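Paint colour names should come off the tin

A council I do contract work for keeps a maintenance register of every painted surface it owns. The register has 2984 entries. Each records a location, a substrate, a date and a colour, and in most of them the colour field holds a trade name and nothing else. I have spent much of the past year trying to work out what those names mean.

The difficulty is that a paint name has no fixed referent. Trimley, a supplier the council used for years, sold a grey-green under one name, reformulated the tint base, and kept the name. When Tarnero took over the range it moved the same name to a bluer colour. A maintenance crew ordering by name in April would get a correct tin, correctly labelled, and a visible patch on the wall. 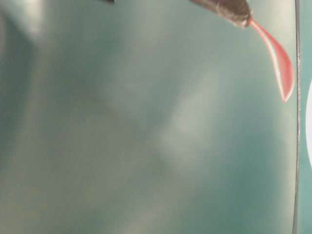 Numerical notation deals with most of this. A lightness value and two chromatic coordinates, measured under a stated illuminant, will fit in a spreadsheet cell and mean the same thing in 30 years. The instrument needed to take the reading is small enough to carry in a tool bag. Gloss level has to be recorded separately — a satin and a flat finish with identical coordinates will not match on a sunlit wall — but that is one more column.

The usual objection is that customers can't picture a number. Reda El Fassi, who mixed paint at the Elstead depot before retiring, put it to me more strongly: people choose the name first and the colour second. I accept that as an account of retail. Keep the names on the display cards, then, and print the coordinates on the lid, where the person doing the touch-up will look.

Opacity and film thickness also shift the result. One coat over a dark undercoat can sit 3 units from the target, which most people will notice on adjoining panels. The register has no field for number of coats either.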